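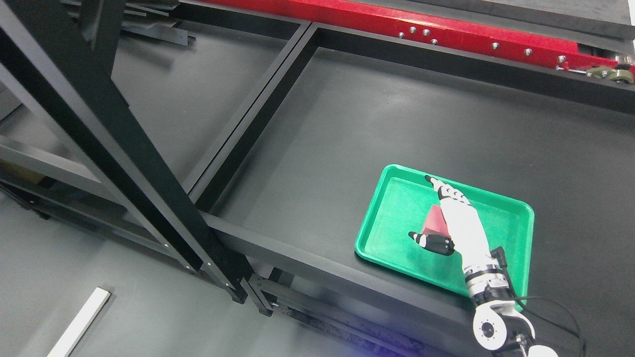

Green tray, gray table, one red piece.

Sorting trays for a big parts collection, what do you all use?

posted by mudroom_moth

Hi all, long time reader here, first time asking anything. I build and repair small wooden and plastic pull-toys (ducks, trains, a lot of dump trucks lately) and my loose parts have gotten out of hand. I cleared out the closet in May thinking it would take an evening and I'm still finding wheels in coffee cans.

I have a wall cabinet with 70 little drawers, and it's fine for storage, but it's useless when I'm working. I pull three drawers out, set them on the table, knock one over, and then I'm on my knees with a flashlight. So I want shallow trays that I can dump a handful of stuff into, pick through, and pour back when I'm done.

My questions, I guess:

Does color matter? My mother-in-law swears by white for everything, but half of my axle caps are white and they'd vanish.

Rim or no rim? I've seen people use cafeteria trays and I've seen people use cookie sheets with a towel on them.

And is it worth buying the Hulta sorting set? The store near me wants $35 for it, and that seems like a lot for what are basically lids. I've also got my eye on the Urnix ones but I can't find anybody who has handled them.

I mostly work at night after the kids are down, so quiet would be a plus. Pouring wheels onto a metal sheet at 11 p.m. does not make me popular.

Thanks in advance!

pinecone_hal

Just get cookie sheets from the thrift store. Spent 3 bucks on mine years ago. Put a dish towel down if the noise bugs you.

Borrowed_Ladder

Oh I have opinions on this one, sorry, get a drink.

I do model railroad repair for our club and a couple of shops, and I went through the same thing you're going through, closet and coffee cans included. I've owned way too many trays. So, in the order you asked.

Color matters more than anything else you mentioned. You want the tray to be a color your parts aren't. Sounds dumb when I type it out, but I used a black tray for two years while sorting mostly black couplers, and I was going nuts and blaming my glasses. If your stuff is mainly red, yellow and white, then green is great, the red especially jumps right out at you. If you have a lot of green parts too, keep one tray in some other color and switch. I keep a green, a blue and one really ugly tan one, and the tan gets used the most because brass shows up on it.

Speckled or plain, I go back and forth. A light speckle is nice for hiding scratches, but if you're sorting tiny screws it can fool your eye. For wheels and axle caps I wouldn't worry.

Rim, yes, always. Cookie sheets have one, sort of, but the corners on mine are folded and small washers get wedged in the fold. What you want is rounded corners. With a rounded corner you can tip the whole thing and the parts slide around to one end in a little stream and you pour them back in the drawer. With square corners there's always that one guy left behind and you end up poking at him with a toothpick.

As for the noise (I hear you, my bench shares a wall with the bedroom), plastic is already a lot quieter than metal. I cut a piece of that rubbery drawer liner and put it under the tray, not in it. In it, the parts stick and don't slide. Under it, the tray stays put when you reach across for something, and it kills most of the rattle.

Now the brands. I had the Hulta set. It's OK! The trays nest nicely and the big one is a good size, but the small ones are so small that I ended up using them for paper clips. If you could buy the big one alone I'd tell you to do it. I've never touched an Urnix so I can't help you there. The ones I use every day are Donent, from a restaurant supply place, made for serving I think, and they've been dropped down the basement stairs and run through the dishwasher more times than I'd like to admit. One has a melted spot from a soldering iron, my own fault.

One more thing you didn't ask. Don't make the tray your storage. I did that for a while, left half-sorted piles sitting in them for weeks "until I got back to it," and then all my trays were full and I bought more trays. Now I have a rule that everything gets poured back before I turn the light off, even if it goes into a jar marked MESS. The jar is pretty full.

How many parts are we talking, by the way? If it's in the thousands I'd do a rough sort by size first, with a kitchen colander even, and only then by type.

mudroom_moth

Wow, thank you! The rounded corners thing had never crossed my mind and it explains so much about my current setup (the lid of a board game, please don't laugh).

No idea on the total. I did count the train wheels because I needed to know if I could finish an order, and there were 324 of them, so, a lot. The colander is a great idea and I'm stealing it.

I'll skip the Hulta set and see if the restaurant place by us has anything in green.

teakettle44

Late reply but I have the Urnix trays. They're fine but shallow, and if you bump the table the wheels go right over the side. I gave two of them to my sister for beads and she likes them. For round stuff I'd go with a taller rim.

Also, if you're anywhere near a Rautiainen outlet, check the kitchen section at the back. They had plain plastic trays in a bunch of colors last time I was in, way cheaper than the hobby ones. Bring one of your parts along in your pocket and set it on each color in the store. I got some looks, but I came home with the right tray.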